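Zurkar 桌面抓放数据集 说明与采集守则

感谢您愿意花时间读这份说明。我们几个人写它的时候一直在想，半年后接手的同事翻开文件夹，最想先知道什么，所以写得啰嗦了一点，请多包涵。

数据集共 1,140 条示教片段，全部是桌面上的抓取与放置，在 Samonte 的工作间里采集。每条片段配有头部视角的视频、关节状态和一句任务文本。版本号写在根目录的 VERSION 文件里，引用时请务必带上，不同版本的剔除名单并不一样。

采集守则

开始之前，先把急停按钮按一遍再复位，确认手臂真的会停。这一步不管当天已经录了多少条，换人操作就要重做。台面上只留当前任务要用的东西，水杯、手机和记录本请放到身后的架子上。

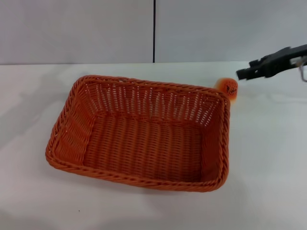
接近物体时请放慢速度，夹爪在物体上方稍作停顿再下降，别贪快。容器的边沿最容易挂住指尖，尤其是编织类的篮筐，宁可绕高一点。手臂通电期间，任何人都不要把手伸进工作范围，哪怕只是想扶正一个歪了的篮子，也请先停机。

同一任务连续失败 3 次，就停下来检查标定，不要硬录。失败的片段请保留，放进 failed 目录，并在备注里写清楚是滑脱、碰撞还是操作员自己放弃的。我们早期删掉过一批失败片段，后来做评估时后悔得很。

标注与复核

任务文本用完整的一句话，写清拿什么、放到哪里，颜色和材质拿不准就不写。每条片段由 Teodoro Dela Peña 初审，Munther Geagea 复核，两人意见不一致时标为 disputed，默认不进训练集。

已知问题

九月之前的片段里，有 4 个批次的时间戳偏了一帧，修正脚本在 tools 目录下，运行前请先备份。头部视角偶尔会遮住目标物的下半部分，做位姿估计的朋友请留意。

使用与反馈

数据可用于研究和教学，请勿直接拿去验证有人在场的安全功能，它不是为此采集的。发现错误，或者觉得哪条守则在您那边行不通，都欢迎在仓库里提 issue，附上片段编号和版本号，我们会一条一条认真看。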